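Gullthorpe Small Tables and Stools: Frequently Asked Questions

Which way up should the top be during assembly?
Place the top face down, with the ribbed side and the four corner sockets facing you. Cover the work surface first with a sheet or cloth.

Are tools required?
No. Each leg has a threaded end and is screwed into its socket by hand.

Do the legs belong to particular corners?
All four legs are identical and may be fitted in any order.

A leg will not turn fully. What should be done?
Unscrew it, hold it in line with the socket and begin again. Do not force a leg that has started at an angle, as this may damage the thread.
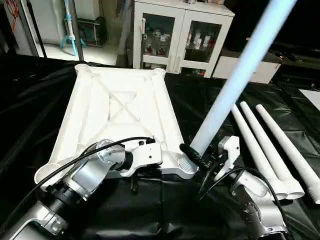
Once all four legs are in place, tighten each in turn before setting the item upright. Customers are advised to check the legs again after 7 days of use.

Can replacement legs be ordered?
Yes. Legs are supplied singly or in sets of four. Please quote part number 1160. Orders are sent from our Dullisow warehouse.

May the item be left outdoors?
It is intended for indoor use only. Wipe with a damp cloth and avoid abrasive cleaners.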